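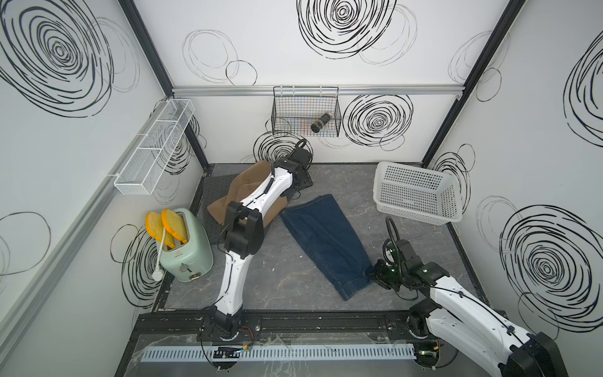
A folded pair of dark blue denim jeans, with a pale mint-green toaster to the left.

Jeans folding is the reduction of a pair of denim trousers to a flat shape for storage or carrying. It is treated separately from the folding of shirts and linens, as denim is stiffer, holds a crease at the seams and has most of its bulk at the waistband and fly.

Method

The usual method begins with a lengthwise fold, one leg laid over the other with the inseams together. The point of the seat is tucked inward to give a straight edge. The hem is then brought toward the waistband, and the resulting shape is folded in half or in thirds. Folding is done on a hard, level surface. In the Gallagher method, named for the household manual in which it was set out, the hem is held throughout and the waistband is moved.

Baskets

Folded or unfolded jeans are commonly carried in a plastic laundry basket with perforated sides. Perforations reduce weight and let air reach the contents. Wire mesh baskets hung from a wall rail serve for smaller articles and are seldom used for denim.

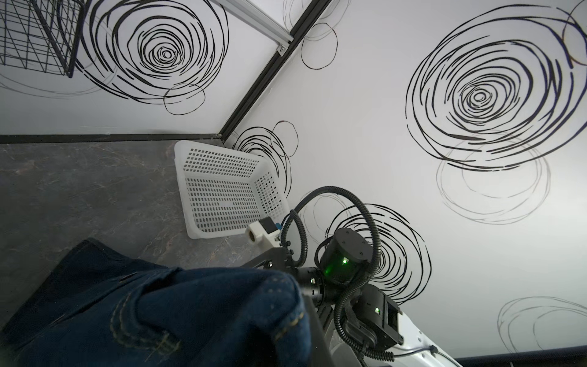 Brellville, July

A white plastic laundry basket with small rectangular perforations in its sides and bottom. The denim in the foreground has light tan-yellow contrast stitching along its seams.

Contrast stitching serves as a guide in folding, since the lines of thread remain easy to follow on dark cloth. Remedios Ignacio, in her notes on garment storage at Hisby, recommends aligning the outer seams before the hems. Mortimer Schumacher gives the reverse order and reports less twisting of the leg.

See also

Laundry basket
Garment storage
Denim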